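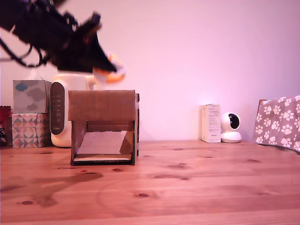

Robotic arm over a cardboard structure, with a white appliance behind it.

Living Well, Winter Term
Session 8 notes: Evenings, and how to get one back
Tutor: Eduardo Saludo
Nestton Adult Learning, Room 17

Read these before we meet on 5th January if you can. If you can't, come anyway and read them afterward. Last session was about mornings, and I promised we'd get to the other end of the day, which is my favorite part of the whole course!

1. Where we left off

You'll remember the two columns from last time: "things the day asks of me" and "things I ask of the day." Most of you had a long first column and a short second one. Several people pointed out that the second column was nearly all evening stuff - reading, calling a sister, a bath, playing the piano badly with the door shut. So the evening is where a lot of us keep the life we'd like to be having. It is also when we have the least left to spend on it, and that mismatch is our subject this week.

Please bring your two columns with you. We'll be writing on them again, so don't copy them out neatly.

2. What I mean by an evening

For this course, the evening starts when your last required task is finished and ends when you turn out the light. Notice that this has nothing to do with the clock. If you work nights at the Hudmont plant, your evening may start at breakfast time, and everything in these notes still applies to you. If you look after somebody, your last required task might come very late or might come in pieces, and we'll spend some time on that in section 6.

Try writing down yesterday's evening using this definition. Start time, end time, and what went in between. People are often surprised by how late the start time is. The dishes, the forms, the message to the school, tomorrow's lunch: each one is small and each one pushes the start back a little further.

A word about the end time too. Some of you will find there was no clear end at all, just a slow slide from the couch to the bed with a phone in one hand. I have had whole winters like that. Write it down as it was.

3. The landing

I love this idea and I've been teaching it longer than anything else on the course. A landing is a short stretch between the working part of the day and the evening proper. You do very little in it. The rule is that it has a first action, always the same, and that the first action is easy enough to do when you're worn out.

Some first actions that people in earlier groups have used:

Changing into different socks
Filling the kettle
Standing on the back step, coat on, whatever the weather
Putting the work bag inside a closet and closing the door on it
Washing hands and face with warm water
Turning off the big light and turning on a small one

The small light is mine. I have an ugly little lamp from a yard sale in Gudville, and when it goes on, I'm off duty. It took a couple of weeks before my shoulders believed it, but now they drop the moment I hear the click.

After the first action, give yourself almost 20 minutes with no plan. You can sit. You can stare at the cat. Music is fine if it's music you already know. What we're trying to keep out is anything that brings in fresh demands, so the mail stays on the mat and the phone stays wherever the phone lives. 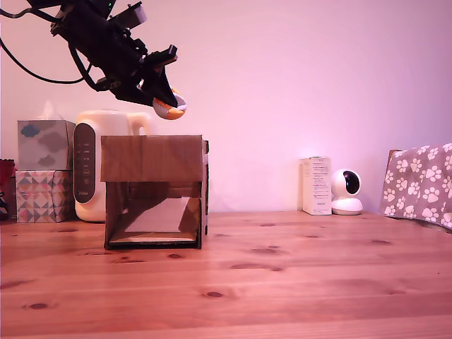
Those of you with children at home are already shaking your heads, I know. Shrink it! A landing can be as long as it takes to drink a glass of water slowly. It's the sameness that does the work, and a short landing done most days will serve you far better than a long one you manage twice a month.

4. Choosing one thing

Go back to your second column and pick one item for one evening. Then write it as something you could start without getting anything else ready. "Read more" is hard to start. "Sit in the green chair with the library book" is easy, provided the library book is already next to the green chair, so put it there in the morning when you have some energy about you.

I'm going to be a bit strict on this point. Choose one. Every term somebody arrives with a beautiful schedule, color-coded, with stretching and Spanish and a gratitude list and a herbal tea for each day of the week, and by the third session they're tired and feel they've failed at relaxing. An evening is small. It holds a meal, some tidying, the people you live with if you live with people, and maybe one more thing.

Questions to ask about your one thing:

Would I still want to do it if I could never mention it to anybody?
Can I stop halfway without a mess?
Does it need the car?
Who else has to agree to it?
Have I liked it in the past, or do I only like the thought of it?

That last question caught me out with watercolors. I own a very nice set. I have now admitted that I like owning it, and on my free evenings I do the crossword, very happily.

5. The two-line page

This is our written exercise for the week. Get any notebook (the cheap kind, please, so you won't be afraid of it) and each night write two lines in it before bed.

Line one: something that went into the evening.
Line two: how it left you.

Two samples from my own notebook in October, with permission from myself:

"Watched half a film with J. Left me sleepy in a good way."
"Answered emails in the kitchen till late. Left me buzzing and cross."

Notice there's no score and no target. You're collecting, and that's all you're doing. Please resist the urge to fix anything in the first week. By the second week you'll have enough lines to spot a pattern or two, and patterns you've found in your own handwriting are very hard to argue with. Mine showed that I sleep poorly after long phone calls about family matters, even the cheerful ones. I'd never have guessed it. I now take those calls on weekend afternoons and everyone seems fine with it.

If you miss a night, leave it missing. Don't go back and fill it in from memory.

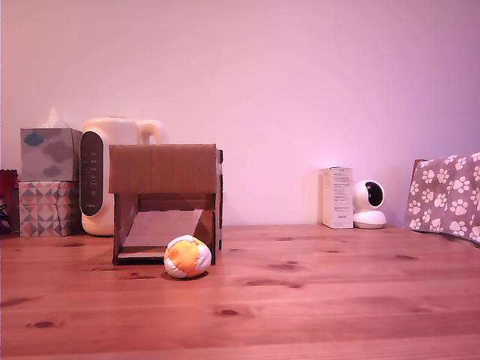 A few of you asked whether an app would do. It will, if that's truly what you'll use, but the phone comes with company. You open it to write two lines and there's a message from your brother-in-law about a trailer hitch. Paper first, then, for at least two weeks, and after that you can do as you like.

6. When the evening isn't yours

Carers, parents of very small babies, people on call, people in shared housing with thin walls: this section came out of what you've told me over the years, and I want it to grow, so bring your own additions.

Claim a corner of the evening instead of the whole. It might be the time between the pills and the late news. It might be the stairs.

Say it out loud to whoever is around. "I'm going to sit down with this until it's finished" works better than hoping to be left alone. Saying it the same way each night helps as well, and after a while the others start reminding you!

Swap if you can. Two neighbors from the Dizon Street group took turns last winter, one evening each, and both of them said the evening they gave was nearly as nice as the one they got.

And if there is truly no evening to be had at the moment, then do the two-line page and nothing else from this handout. It still counts as taking part. Seasons like that are part of an ordinary life and I don't want anyone staying home from class over it.

7. Food, screens and the other usual suspects

You've all read the standard advice and I won't repeat it here at length. Your own notebook will tell you whether coffee after dinner matters for you. I'd only say that it's worth changing one thing at a time, and giving it a full week, so that you know what did what. Anyone with a long-running sleep problem should talk to their doctor about it. These notes are about making evenings pleasanter and they aren't treatment for anything.
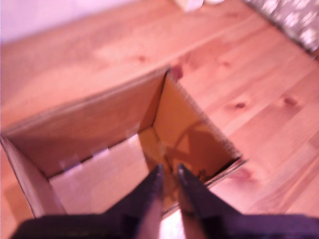 On screens, we'll have a proper discussion in class. Last term's group was split right down the middle between people who find an hour of television the kindest part of the day and people who feel robbed by it. I enjoyed that discussion enormously. Come with an opinion.

8. For class

Bring:
Your two columns from last session
A cheap notebook and a pen
One idea for a first action, written down

In class we'll share first actions in pairs, start the notebooks together, and then do the "evening swap," where you plan an evening for your partner using only what they tell you in five minutes. It gets loud. There's a tea break in the middle, and mugs are in the cupboard next to the sink.

9. Further reading

The reading packet has two short pieces for this session, starting on page 29. The first is a diary extract and the second is a letter about shelling peas on a porch, and I think the letter is wonderful. Read it after dinner, with the small light on, if you have one.

Next session: Weekends, and the trouble with saving everything for them.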